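Speaker notes: "The Recipe Box as a Family Record"
Veronica Anghel
Evening talk, August 2022

Wait for the chairs to settle. Say hello to the back row, because the back row always feels left out.

Opening

Good evening, everybody, and thank you so much for coming out on a night this warm. I'm going to talk for a while about recipe cards, the kind that live in a tin or a shoebox or the drawer under the phone books, and I hope that by the time I sit down a few of you will be wondering what became of your grandmother's.

(Hold up the tin. Pass it to the left side first, they can keep it moving.)

I got started on this by accident. My aunt moved to a smaller place in March and handed me a box she called "the soups," and when I sat down with it I counted 356 cards. Soups, yes, but also jams, a cure for hiccups, a seating plan for a wedding, and a very stern note to a milkman. I was up until two in the morning!

What a card tells you

Start with the handwriting. In my aunt's box there are four hands, and once you know them you can watch the kitchen pass from one person to the next. My great-grandmother writes no amounts at all. "Flour until it is right." Her daughter comes along and adds cups and spoons in pencil. Then my aunt, in ballpoint, crosses half of it out and writes "too salty, Filip will complain."

(Filip is my uncle. Pause here, people usually laugh. He did complain, all his life, and he always had seconds.)

Then look at the stains. I know we're taught to keep paper clean, but a card with butter on it is a card somebody used. The fancy aspic in our box is spotless. The plum dumplings you can hardly read.

The backs of the cards

Please, please turn them over. Paper was saved in those days, and people wrote on whatever was handy. We have the backs of seed packets, a bus timetable, and a receipt from the general store in Flultden for a pair of boots. That receipt is how we learned the family had lived there at all, before they came to Nurkurum. None of us had heard the name Flultden spoken at home.

(If time is short, skip to "Keeping them." If not, tell the story of cousin Adik and the pickle crock. Keep it under five minutes this time.)

Keeping them

Some practical things, and I'll go slowly for those taking notes.

Take the rubber bands off tonight. They dry out and stick, and they'll take the ink with them.
Keep the cards in the order you found them until you've written that order down. My aunt's soups were filed by who liked them.
Copy both sides, even the side that looks blank.
Write the name of the person on a separate slip and tuck it behind the card. No sticky notes.
Store the box in a closet you'd be comfortable sleeping in. Attics are too hot and basements are too damp.

And then cook from them! Make a copy for the kitchen and let it get as greasy as it likes. Call the oldest person you know and ask what "a slow oven" meant in their house. I asked three relatives and got three answers, all given with total confidence.

Closing

Thank the hosts. Remind everyone that the plum dumpling card is copied out on the handout, with amounts, and that there are 60 handouts, so couples please share one. Questions next, and after that anybody who brought a box can come up front and we'll look through it together.

(Collect the tin before leaving!!)

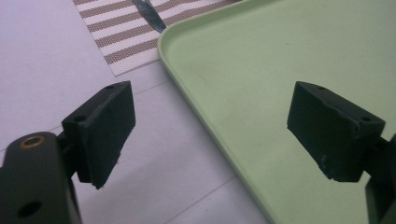 Last slide: green tray, striped placemat and knife on white tile.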